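Enlisted Evaluation Working Group
Minutes, January session

Present: C. Okafor (chair), Dreller, Gorton, Le Goff, Tedell (recording)
Called to order 0900.

1. Previous minutes
Accepted with one correction. Item 4 should read "supervisor of record," not "rater of record."

2. Performance report closeout dates
Gorton reported that 334 reports were received after the closeout date in the last cycle. Most were held at squadron level awaiting a second signature. The personnel section can accept a late report only with a memo from the commander. Gorton proposed moving the internal suspense to 9 working days before closeout. Agreed. Le Goff asked that deployed supervisors be given the same suspense, with reports routed electronically. Agreed.

3. Feedback sessions

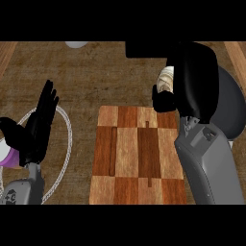
Midterm feedback remains the weakest part of the file. Dreller's review of unit records found signed worksheets with no written comments in the performance blocks. Okafor stated that a signature alone does not meet the requirement. Dreller presented a draft layout for the new worksheet, a grid of alternating light and dark squares like the checkered cutting board, with duties down the side and rating periods across the top. Tedell noted that dark squares do not copy well and that handwritten comments would be lost. Dreller to resubmit with a plain background and larger comment blocks.

4. Stratification statements
Discussion of whether flight chiefs may rank airmen across work centers. Current local practice differs by squadron. Le Goff holds that rankings from groups of fewer than 5 carry no weight and should be left out. Gorton disagreed where the work center is small by design. No decision. Carried to next session.

5. Records storage
Paper files dated before 2000 are still held in the annex. Tedell to confirm the disposal schedule with the records office.

Actions
Gorton: publish revised suspense.
Dreller: revised worksheet.
Le Goff: written position on item 4.
Tedell: disposal schedule.

Adjourned 1040.
Approved for release: Corinne Okafor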